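Parts drawer

A parts drawer (also small-parts organizer, bit box) is a small container split into compartments, used for keeping little items sorted. Common in workshops, sewing rooms, classrooms. Sizes vary a lot, desktop units often have 2 or 3 drawers, wall cabinets up to 70.

History

Early ones were wood, built into shop counters. Seed sellers and druggists used them. Later tin, then molded plastic, which made them cheap. The Kandatwood cabinet, sold by mail order, had paper label slots and a felt lining. Collectors like it, mostly for the brass pulls.

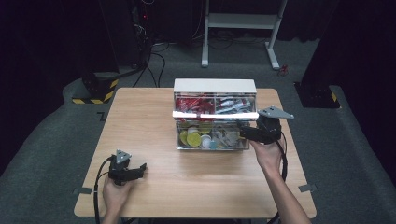 Clear plastic organizer on a table. Photo: Jocelyn Gagnon, 10/30/24

Materials

Clear plastic is the usual choice today, contents can be seen without opening. Gets brittle with age and scratches easy. Steel lasts longer but is heavy, and needs labels. Cardboard versions exist, mainly for mailing and short term storage.

Dividers

Fixed or removable. Removable ones slide in grooves and tend to get lost. Skavari and Cormier dividers are not interchangable, despite similiar widths.

See also

Tackle box
Card catalog
Sewing box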